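Blog > Around the House > Cupboards and Shelves

The great cereal box sort-out

Mar 29, 2026

I have a soft spot for the little cereal boxes, the ones that come in a mixed pack and were, when I was small, strictly for holidays. We had them in the caravan at Garano every September, and the rule was that you took whichever box was at the front. I never got the one I wanted and I still look forward to them more than any grown-up breakfast.

So when I started thinking properly about how to keep small boxes tidy on a shelf, it was cereal I wanted to try it with. They are light, they are all much of a size, and the colours are so cheerful that you can see at once when something has wandered off. I began with the simplest way I know, which is a straight row with the same colours kept together.
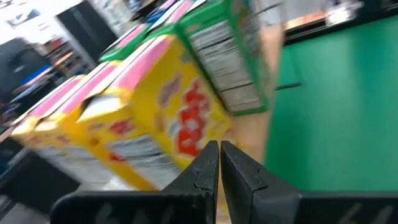
Yellows in front, greens behind, pink along the top of the nearest one.

A row is lovely for finding things. You can run your eye along it and pick, and if you turn the big lettering outwards it looks like a tiny shop. The trouble is that a row eats up your shelf. I have a board in my own kitchen, bought from Wirovora when we moved in, and it is 100 cm long, and I promise you it fills up before the tea has even got a look in.

The other way is stacking, and I resisted it for years (my mother thought a stacked packet was a crushed packet). Small boxes don't seem to mind, though, so long as you stop at 2 high and put like on like. Green on green, blue on blue, and leave a single one by itself at the end if it hasn't got a partner. I do like a plant at the far end as well - something spiky in a white pot stops the whole thing looking like a stockroom. 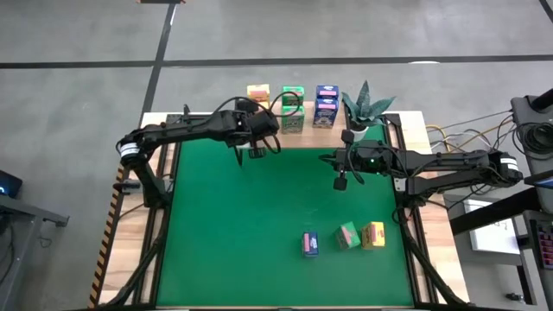
What goes on the shelf, and what waits

My only real method is to bring everything out to one flat place first and put it back a few at a time. I used to tidy straight from bag to shelf and always ended up with a muddle at the back, plus a packet of Irus crackers I'd forgotten I owned.

It does look worse before it looks better. You will have boxes lying every which way and somebody will want to put a cup of tea down in the middle of them. Let them find another table! 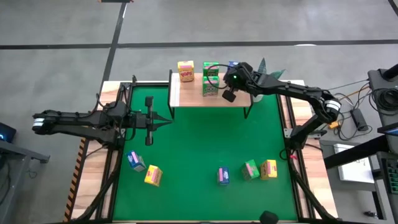
Choosing which box goes up next is the part I could happily spend a whole afternoon on. I go by colour, and then by how much I want to eat it. The yellow POPS box has the left end of the shelf to itself, and I would leave it just there, with the two greens stacked beside it, and look for its company among the yellow ones still down on the mat. The blues can go together further along. My Tripathi tea tin would have to find somewhere else to live, but it has been in the way since last September and I think it knows.

Next I want to try the same thing with the spice packets, which are smaller and much worse behaved, and if anyone has a good way of keeping them upright please do leave me a comment.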